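**Pallamer project, written report (draft 3, Maham's edits in, Bence still to check the numbers)**

Maham Rind and Bence Boros

## 1. What we were asked

Can a machine do small chores yet. Question came out of the September seminar, where half the group said yes, look at the videos, and the other half said the videos are cheating. We picked a side each (Maham yes, Bence no) and tried to find out with the kit in the Fodor building.

We cut "chores" down to two jobs early on, otherwise it would never end:

- **Clear up** – take things off a table and put them in a tray. Packets, mostly.
- **Cloth** – pick up a cloth left in a heap, flatten it, fold it once.

First one is near enough what a shop does when it restocks or tidys a shelf. Second one is laundry, or the start of it. We wanted one from the shop floor and one from home so we could compare.

## 2. Method

The arms learn from people. A person does the job with a pair of hand-held grippers, the movement is recorded, and later the robot arms (we used the Tandon pair, same jaws on the end) try to copy it. So everything the robot does well or badly starts with how somebody did it by hand, with two black jaws instead of ten fingers. This matters more than we expected, see section 4.

300 demonstrations in total. Split between the two jobs, though not evenly. Clear up goes quicker so we have more of it. We should have balanced this and didn't.

Rules for whoever was demonstrating:

- start with both grippers open
- no touching anything with your actual fingers
- if you drop it, carry on, don't restart
- say "done" out loud at the end

Third rule was broken a lot in the first week. People hate leaving a mistake in. Bence deleted some of his drops and then we had to argue about whether that was allowed (it was not, he did them again).

Table stayed the same all the way through, white top, wood edge. Objects changed. Crisps, a tray, cloths with different prints, ribbon, odds and ends from the cupboard.

## 3. Doing it by hand

Before the robot results, a bit on what the job is like for a person wearing the same restrictions. Everyone should try it once. You feel about four years old. There is no feeling in the tips at all, so you are doing everything by eye, and with cloth your eye is not much use because you can't see how many layers you've got.
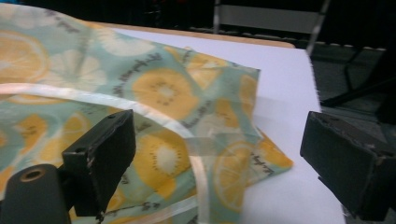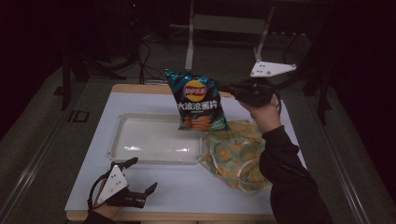

*Photos: Maham Rind, Pallamer project*

The crisp bag is the kind of thing we mean by easy. It has a corner. You close the jaws on the corner, lift, and the bag comes with you, tilted a bit but in one piece. The left hand can sit there open and wait. Anything with a stiff edge or a sealed seam turned out like this, and the demonstrators got bored of it by the second morning.

The fruit print cloth is the other end. Bunched up, soft ridges everywhere, ribbon running across it. The right side was lifted and folded over, so which bit do you grab? The edge you can see might not be the edge you want. Also the ribbon is shiny and see-through-ish, and it lies over the print where you're trying to look. Maham's note from the session log: "pulled the ribbon by mistake, whole lot came with it, put back, tried from other side, 11 goes before I was happy." That's a person, with a brain, who has folded tea towels all her life.

We didn't have a proper way to write down "nearly". Cloth is mostly nearly.

## 4. Robot results

Each job got 34 tries on the arms. Same starting positions for both as far as we could manage it, a bit of tape and a phone photo to line things up.

| Job | Tries | Counted as done |
|---|---|---|
| Clear up (packet into tray) | 34 | 31 |
| Cloth (flatten, one fold) | 34 | 11 |

**Clear up.** Good. Better than Bence wanted. The three that failed were all the same failure: jaws came down on the fat middle of the bag, squeezed, bag slid out sideways. Our own demonstrators nearly always went for a corner, so the arms had hardly seen a middle grab and had no idea how to get out of one. It just kept squeezing. We stopped it by hand each time.

Speed is another matter. A person clears the table and is eating the crisps before the arm has finished lining up. We didn't time it properly, which is a hole in the report, sorry.

**Cloth.** Not good. What went wrong, in rough order of how often:

1. Two layers grabbed instead of one. Folds a fold.
2. Nothing grabbed. Jaws shut on air just above the table and then it carries on with the whole fold as if holding something. Very sad to watch.
3. Ribbon got in the jaws. Only when there was a ribbon, obviously.
4. Cloth flat enough, fold started, arm let go early.

Number 2 is the one we'd tell next year's group about. The arm doesn't check. A person would look down and see nothing in their hand. Ours did the full performance, both arms, very neat, with the cloth lying where it was.

We were also generous with the 11. "Done" meant one fold with the edges more or less meeting. If you showed them to anybody's mum she would do them all again.

## 5. The shop visit

We took the clear up job to Okside, the corner shop by the halls, not with the arms (too heavy, and no chance on insurance) but with the hand grippers. The idea was to see what the real job looks like next to ours.

Real shelf is nothing like our table. Packets are jammed in upright, touching, so there's no free corner. You have to tip one forward to get a hold of it and then the ones behind fall. The lady on the till watched for a while and said we'd be sacked by lunch. She restocks a shelf with one hand and talks to people with the other, if that makes sense. She also turns every packet to face the front without thinking, and we had not even put that in the task.

So our 31 out of 34 is for a nice clear table with room all round. We don't think it would survive the shelf. That's a guess, we've no data.

## 6. So can they or can't they

We still don't fully agree, so both views go in.

**Maham:** yes for things with a shape. Packet, box, tray. The arms did it from watching us, nobody programmed where the corner is. That's a big deal and I think people skip over it. For a shop with the packets laid out right I'd say it's near.

**Bence:** the packets being laid out right is the chore. If somebody has to tidy up so the robot can tidy up then you've moved the work along a bit and called it done. And anything soft is a no for now. The cloth number speaks for itself and we were kind with the marking.

What we do both think:

- Stiff things, slow, with space: works.
- Soft things: not with our amount of data and not with those fingers. The tips are flat and blocky, and picking one thin layer off a table with them is hard for humans too.
- Demonstrations where something goes wrong and gets fixed are worth more than clean ones. We had far too few. This is the fault of us, not the arms.
- The arm needs some way to know that it's holding something.

## 7. If we had more time

- Time everything. Robot and person.
- Record people *recovering* – drops, wrong layer, ribbon tangles – on purpose.
- A row of upright packets in a box, to copy the Okside shelf.
- Try softer tips on the jaws. Bence has some rubber strip left from another module, there wasn't a slot to fit it.
- Plain cloth against printed cloth. We wondered if the busy print makes edges harder to find but never ran it, all our cloths in the final tests had a pattern.
- Same number of demonstrations for each job!!

## 8. Who did what

Maham: session logs, photos, most of the cloth demonstrations, sections 3 and 5.
Bence: arm set-up, clear up demonstrations, the results table, section 4.
Section 6 we wrote seperately and pasted together.

Recordings are on the shared drive in the Pallamer folder, sorted by job. Ignore the one called "test_new_FINAL", it's empty.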